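Buy the Fingertips First
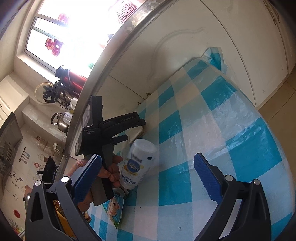
Two hand-held grippers at a kitchen table, one of them with the blue ribbed pads.

I have now sat through three budget rounds for hand-held gripper gear, and every single time the conversation goes straight to the big shiny line at the top. How many devices? Which model? Can we get a fourth if we skip the cases? And every single time I end up in July begging for money to buy rubber.

So here's my pitch, and I'll be stubborn about it. Budget the pads first. Then the pins, the cables, the storage, and whatever you're going to pick up with the things (groceries, mostly!). When all that is paid for, see how many devices you can still afford.

My colleague Burgi Prantl thinks I'm nuts. She wanted the whole Stetgate order placed in one go, devices up front, spares "as needed," and she had a nice quote from Ortner to wave at me. It was a good quote, I'll give her that. But "as needed" means somebody fills out a form while a perfectly good gripper sits in a drawer with a bald fingertip. We did that last year with the Casport set and lost more working hours than I like to think about.

Look at what these tools handle all day. Plastic bottles, slippery packets, things with no flat side anywhere. The jaw can be beautifully made and it's still the pad that has to hold on. A spare pair from Tumetti cost us $158, and yes, I winced. A full pin and linkage kit was $279. Put those next to the price of one more device and they look pretty friendly.

The other thing I'd plan for is the table. People price a lab bench and forget that a kitchen has a counter, a kettle, a range hood, and bad light from the window. We set aside $300 for ordinary household stuff and Burgi laughed, and then she spent $265 of it herself.

She still wants the fourth device, by the way. I've told her she can have it when there are two sets of pads on the shelf for each of the three we own.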